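Trevard Household Meals Survey: Data Card

Version dated 2019-06-08. Maintained by Roxana Barbu and Shu-fen Mak for the Merrick data office.

This dataset contains 3,572 meal records submitted by households in the Trevard district during May. Each record lists the meal type, the start time, the number of people served and the main foods eaten. Records are stored as one row per meal in a comma-separated file.
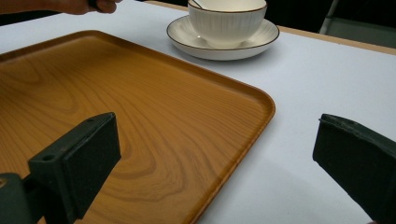 Households completed a paper diary, which was then entered by Merrick staff. Of the 3,814 records first received, those with no start time were removed - all other gaps were left blank. Food names were kept as written, apart from corrected spelling.

The data may be used for teaching and noncommercial study. It should not be used to estimate calorie intake, as portion sizes were not collected. Household codes in this release do not match those in earlier versions.

Questions about access should be sent to Anas Daher at the Merrick data office.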